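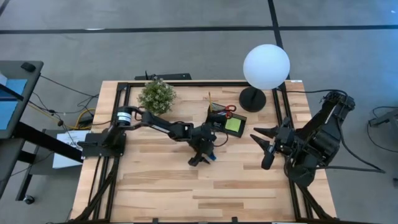 Jesness Respiratory Epidemiology Group, shared notebook

October, started 9.40

Read the Suvovix paper again before the kettle had boiled. The claim is that people who took it for a chesty cough went back to work sooner and passed on less. The first half I can believe. The second half rests on households reporting their own sniffles by text message.

Numbers as given: 152 households, 16 dropped out, no word on why. If they dropped out because everyone was in bed, the whole result leans the wrong way. Ea thinks I'm being unkind. Possibly. I'd still like to see those 16.

Reran their model on our own winter diaries (2780 person-days, Oddur's cleaned version, not the old one). Effect on spread shrinks to almost nothing once you allow for school holidays. Wide interval, so it doesn't kill the idea. It doesn't help it either.

Things that bother me:
- "symptom-free" means no cough for one day. One!
- swabs only taken if the person felt ill, so a drug that makes you feel better gets you fewer swabs
- comparison group were on Plusov, which has its own drowsiness problem and may simply have kept them at home

11.15. Ea Mogensen rang Egilsson about the raw swab dates. They'll send a summary table. I asked for dates, not a summary. She is writing back.

Oddur Vigfúsdóttir suggests a lag of six days instead of three. Tried it. The curve looks prettier and I trust it less. Keeping three until somebody shows me a reason from the biology.

To do: redo holidays by region, check whether under-fives were counted as contacts (methods say yes, table 2 seems to say no), find the diary codebook, second drawer or Ea's desk.

Not signing off on the summary for the newsletter yet.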